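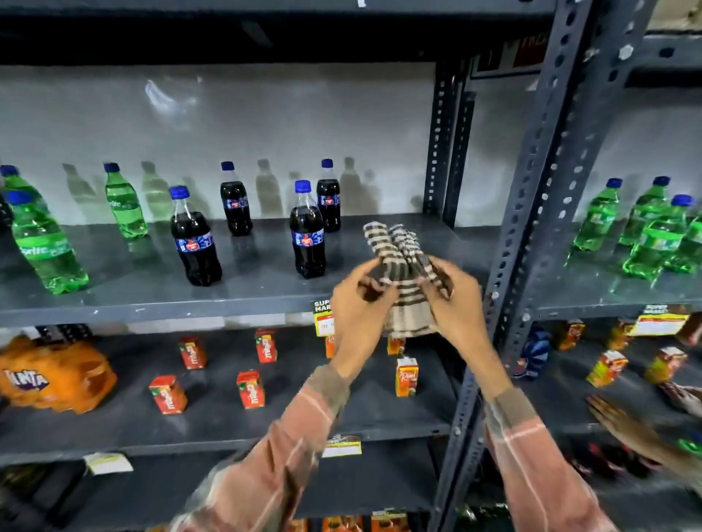
Folding the checked cloth by the drinks shelves.

March, nearly midnight, and I'm far too awake to sleep! The sourdough finally worked. After weeks of flat, sulky loaves I took one out of the oven at teatime that had sprung right up, with a great crackly ear along the top, and I danced about the kitchen in my socks.

I think it was the flour. I'd been using the cheap stuff and then I treated myself to a bag of Buvell strong white, and the dough felt different from the first fold (silky, and so stretchy I could nearly read through it). I used 80 grams of starter and the whole thing weighed 988 grams going into the tin, my biggest yet. The old Akberg oven runs hot at the back, so I turned it halfway and held my breath. 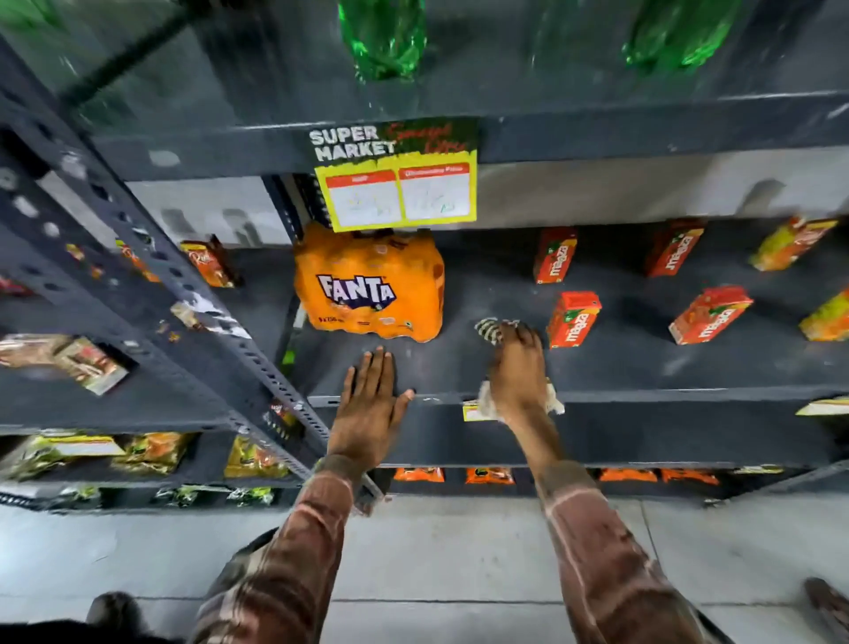
Then came the waiting, the worst bit. The book says to let it cool for two hours and I lasted 109 minutes, so I'm calling that a win. The crumb was lovely, all uneven holes and a proper sour smell, and I had three slices with too much butter and then another with marmalade.

Tomorrow I want to try rye. I've fed the starter again and left it on top of the boiler with a rubber band round the jar to mark the level, and I've been down twice already to look. It's up a finger's width! Must remember to wash the tea towels and buy more salt.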